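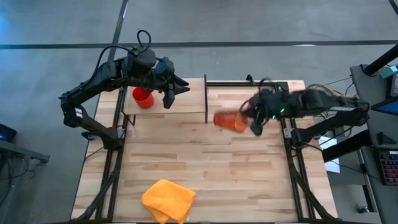 Worktable, planked top, raised shelf at the back left.

Paperwork tips for people who hate paperwork

Right, quick one. August, the drawer won't shut, same as every year. Mairéad Mac Giolla asked me to write down how I do the household bills so she can stop ringing me, so this is that.

Get everything out. All of it. Floor if you have to. Don't read anything yet or you'll be there till teatime with an old boiler leaflet.

Sort by who sent it, not by date. Dates come later. Gas, water, car, school, "no idea". The no idea pile is always the biggest, dont panic.

One bulldog clip per pile. Paperclips slide off and take somebody else's letter with them.

Write on the outside of the envelope in thick pen what's in it. PAID or NOT PAID. Big.

Instructions for things you no longer own, bin. I found a booklet for a Fuvach steam mop that went to the tip before we moved house. Guarantees: staple the receipt to the front. Receipts fade something terrible so photocopy the ones that matter. I had one for 1,195 for the cooker, blank as snow when I went to claim.

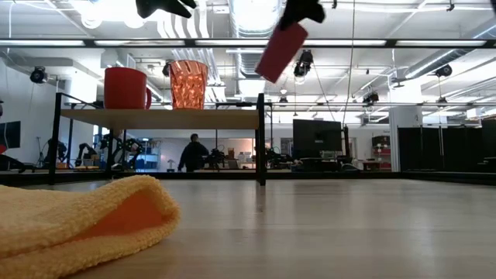 Next, anything with your account number on it gets torn through the number, then torn again. I soak mine in a bucket overnight and squash it into the compost. Slow but cheaper than a shredder. Take the plastic windows out first, they never rot.

Bills that come every month, keep 12, chuck the oldest when a new one lands. Anything to do with tax, check how long you're meant to keep it before you go mad with the bucket.

Stamps, pens, spare envelopes in one old biscuit tin. Lid ON. Éabha Lynch keeps hers in a toast rack and it works grand untill someone wants toast.

Set a time. I do 18 minutes on the oven timer after the washing up, then stop wherever I am. Nearly 400 bits of paper went that way last summer and I still got to watch my programme.

Passports and birth certs do not go in the drawer. Top of the wardrobe, blue folder, tell one other person.

More on the freezer next time, if I can get the door open.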